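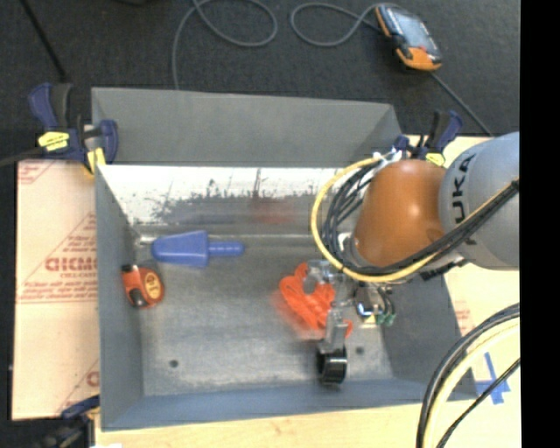

The call from Gezer came in at 2 in the morning. The donor was 79, which used to be past the limit for a liver and was not anymore. The coordinator wrote the age on the first line of the form and the blood type on the second, and then she phoned the lab at Codton to ask for the viral screen.

The screen took longer than it should have. While she waited she filled in the transport section. Distance from Gezer to the transplant unit at Birnotby: 87 miles. Road conditions: rain, one lane closed at the Testirine bridge. She had driven over that bridge every day of her marriage and she entered it as a possible delay.

The family had agreed to the liver and both corneas. They had declined the rest. The daughter had asked whether the corneas would keep their color, and the nurse in Gezer had explained that the color was in a different part of the eye. This was recorded under "Questions raised by next of kin," with the answer given.

At 4:15 the screen came back negative. She called the surgeon on duty, then the driver, then the ward at Birnotby, where a man had been on the list for 9 months. He was told to stop eating. He said he had been asleep and was not eating anything.

The driver took the long road around Testirine – her suggestion – and signed the box over at Birnotby a little before eight. The seal number matched. She copied it into the file, initialed the copy, and closed the case on her side.

There was one field left, marked optional. It asked what the donor had done for a living. The nurse had typed: piano tuner, retired. The coordinator checked the spelling and left it in.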